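Workshop tips from the Ikuvside robot club, mostly for new members and whoever is setting up the table. Last edited 27 Nov 2018.

## Covering the table

- Use one big pale sheet, not several small ones. Fingers catch on the joins.
- Leave a strip of bare wood showing along the far side. It gives you something to line the sheet up with next time.
- Wipe pencil off with a barely damp cloth and let it dry before you start.
- Tape the corners underneath. Tape on top gets picked at.

## Looking after the gripper

Black fingers get scuffed on the rims quite quickly. A few nicks don't matter. If the flat inner face is chipped, tell Wenceslao and he'll print a new pair, but allow 12 hours for it. Brush crumbs and grit off with an old toothbrush. Don't use oil on the fingers.

If small parts keep slipping, try 100 grit paper on the gripping face, a few light strokes and no more. For the Sinulo challenge we had one finger sanded so thin it bent.

## Cables

- Run every cable towards the far side of the table, away from whoever has the gripper.
- Leave a bit of slack before it goes over the edge.
- Unplug by the plug. We lost two leads in January from people pulling on the wire.
- Label chargers with masking tape, as they all look the same in the box.

## Practice runs

Work in pairs, one on the gripper and one setting things out. The person setting out keeps to the far end and says "clear" when their hand is off the table. Dark sleeves are fine but push loose cuffs up.
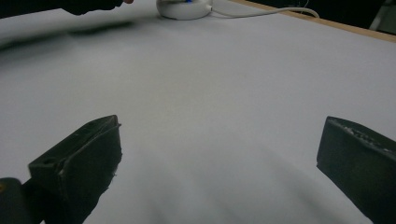

Start with the fingers wide open and come down slowly. Most dropped parts are from closing too early. Do 30 tries before you change anything, and write down each one, including the bad ones. Firouzeh has the log sheets, and the finished ones go in the Fallahi folder on the shelf by the sink.

Put the lids back on the parts tubs at the end. Spare screws are in the Zarlow tin.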